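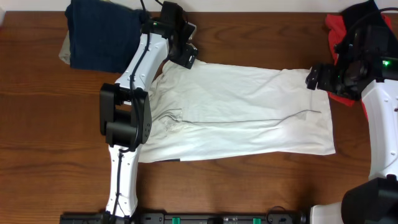
A white T-shirt on a wooden table, still full of creases.

When I moved to Bevden, the first thing I learned about my neighbours was what they wore, and I learned it from the washing lines. In the town where I grew up every family dried its clothes outside, in all weathers, and I thought a line behind a house was as normal as a door in the front of it. Then I rented a flat in the new buildings on Rirncombe Road, and on page 4 of the agreement I read that the tenant must not hang laundry on the balcony or in any place where it can be seen from the street.

I asked the letting office why. The lady was polite and told me that it was for the appearance of the building. I have thought about this word, appearance, for 3 years now, and I am still not satisfied with it.

A shirt on a line is not rubbish. Somebody has worn it, somebody has washed it, and tomorrow it will be worn again. I find it strange that we permit satellite dishes, plastic grass and very large barbecues, but we are ashamed of a clean pillowcase. The rule says to me that a good building should look as if no people live in it.

There is also the matter of money. My flat has a small tumble dryer, and last winter I used it for every wash, as the rule more or less obliges me to do. The electricity bill for the whole year was 1360 pounds. I cannot say how much of this was the dryer, but I know that wind is free, and in Bevden we have a lot of wind. If I dry the clothes on a rack in the bedroom instead, the window is wet in the morning and the corner behind the wardrobe goes black. The same letting office then sends me a leaflet about mould.

I understand the other side a little. Some people do not want to drink their coffee opposite a stranger's underwear, and a heavy wet blanket can drip on the balcony below. These are small problems and they can have small answers — a line placed lower than the railing, for example, or a shared drying yard like the one they still keep at Erketti House, with 2 long lines and a wooden bench. On a Saturday it is the only place in the neighbourhood where I have seen people who live next door to each other stop and talk.

The council will look again at its advice to landlords in September. I hope it will ask them to take this sentence out of their agreements. Until then I hang my towels over the bath and keep the door open.

The Debnath Letter. Contact the editor | Copyright, all rights reserved | Back to top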